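The case against the moulded insert

Anyone who has packed small goods for a living will know the moulded insert. It is a tray pressed to the shape of one product, and it drops into a box that would hold many other things perfectly well. I think most short-run makers should stop ordering it.

The arithmetic is plain. At Flalach we bought inserts in lots of 3000, because the tooling charge made anything smaller absurd. The product was revised in November with 1000 still on the shelf. The boxes were reused. The inserts were not, as a recess cut for one outline holds a different one badly.
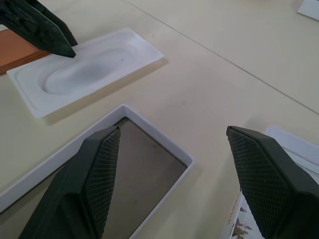
White tray with an oval recess, and an open white box with a dark base.

A plain box has no opinion about its contents. Folded card, tissue or a strip of felt will hold most items under 300 grams, and each can be altered on the bench with a knife. The insert can only be replaced.

The usual defence is presentation. Sombat Yimyam, who ran packing at Kashindye, argued to me that a recess tells the buyer where the object belongs and shows at once if it is missing. I accept the second point. For sets with several loose parts, a fitted tray is a good checking device - better than a printed list.

For a single object it checks very little. The buyer lifts the thing out, and the tray goes in a drawer or the bin. Grukine moved to folded card two years ago and cut its stock list by 44 lines. I would start with whichever insert has sat longest in the storeroom.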